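Home automation and small robots > General > Can a machine do one real chore yet?

Page 1 of 1

hruchti
Posts: 3876
15/11/2018

I run maintenance for a small upholstery shop and I keep getting asked whether we can "get a robot" for the dull jobs. The dull jobs are folding shop cloths, sorting offcuts by size, wiping benches, and loading the small washer. The owner saw a video. I would like an answer I can give him that holds up for a couple of years.

My position is no. A washer is a machine that does a chore. A dishwasher is a machine that does a chore. Both work because somebody redesigned the chore into a closed box with water in it. An arm on a bench has no box. I have two six-axis arms on the cutting line and they are excellent at going to the same place all day. Hand either of them a rag and the job is over.

Tell me where I am wrong. Please give cycle times if you have them.

Hubert

---

nelus_fan
Posts: 81

You are wrong about wiping. Flat bench, known height, compliant pad on the end, a fixed path. We have had that on a packing table since February. It misses corners. A person does the corners at the end of the shift. Total time saved is small but it is not zero.

You are right about rags.

---

T. Pakzad
Posts: 412

Wiping a flat bench on a fixed path is the same thing as his cutting line with a sponge attached. I don't count it. The question in a house or a shop is whether the machine copes when the bench has a mug on it.

For cloth the problem splits into three and people mix them up:

Finding the cloth. Mostly solved on a plain background with decent light. Poor on a patterned one.

Picking up exactly one layer. Not solved in general. Depends on the fabric, the table surface and the finger shape.

Knowing what state the cloth is in once you have hold of it. This is where the research money goes and where most demos are quietly edited.

A towel lying flat is the easy case. A towel out of a basket is a different job.

---

hruchti
Posts: 3877

Ours come out of a basket.

---

nelus_fan
Posts: 82

Then spread them by hand and let the machine fold. Half a chore is still half a chore.

---

T. Pakzad
Posts: 413

Spreading is most of the labor. Once a cloth is flat in front of me, folding takes three seconds. If I have to stand there and lay it out, I will fold it too.

---

xphan
Posts: 640

Agree with Tahmineh on this. We costed a commercial towel folder for a laundry client (the Udton one, the long machine with the belts). It folds very fast and it needs a person feeding corners into clips all day. The sales sheet calls that automatic. For the volume they had, it paid. For a shop with one washer it would be absurd.

Hubert, how many cloths a day?

---

hruchti
Posts: 3878

Two baskets. One person, 15 minutes, usually while waiting for glue. So the labor is nearly free, which I admit makes my own question a poor one.

---

ardalan_m
Posts: 233

I will argue the other side, with numbers, as requested.

I have been working on flat cloth with two small hobby arms. Servo joints, modular links, nothing expensive. The setup is a white board for a table and one small gray cloth with thin white stripes. The job is to take an edge, lift, carry it over, let go. No basket. I know that is the easy case, and I picked it on purpose.

Last logged run was 81 attempts. A good fold by my rule means the edges line up within a finger width. I got 17 misses at the grasp, where the fingers closed on nothing or on a fold of cloth well inside the edge. Of the rest, most were acceptable and a few came out skewed because the cloth slid on the board. Time per fold is some 40 seconds, which I know is terrible against Tahmineh's three.
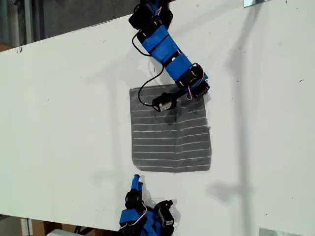 The stripes help more than I expected. They give the vision side a direction to work from, so a skewed cloth can be measured and the approach angle corrected before the fingers come down. On a plain cloth of the same size I only have the outline, and the outline of soft fabric is never straight. Shadows are the other nuisance. With a lamp on one side the arm throws its own outline across the board, and my first segmentation code was happy to call that cloth. Diffuse light fixes most of it.

My claim is narrow. Hubert says hand an arm a rag and the job is over. With cheap hardware it is over a bit less than one time in four, on one cloth, on one board. That is bad, but it is a number that can go down.

---

hruchti
Posts: 3879

Thank you for the numbers. I withdraw "the job is over."

A 17 in 81 miss rate on my line would get the machine unplugged before lunch, though. What happens after a miss? Does it try again or do you reset it?

---

ardalan_m
Posts: 234

If the cloth did not move, it retries by itself, up to three times, and each retry is logged as its own attempt. If the cloth bunched up, I reset by hand. Bunching is the real failure. A clean miss only costs time.

---

m_nikzad
Moderator
Posts: 1590

Two remarks from someone who reads a lot of these threads.

First, please state the finger type when quoting grasp rates. Slim tips that slide under an edge behave very differently from flat pads that pinch from the top, and the figures can't be compared.

Second, the board matters. A smooth hard surface lets the cloth run away from the finger. A thin foam sheet underneath lets the tip press down and get below the edge. The Jurčo people did this with placemats and published the foam thickness, and I would try that before touching any code.

Mehrangiz

---

ardalan_m
Posts: 235

Foam is ordered. I will redo the same run with the same cloth and post both sets in the Holuter log thread so this one can stay on chores.

---

nelus_fan
Posts: 83

Still say wiping counts.

---

T. Pakzad
Posts: 414

Put a mug on it and report back.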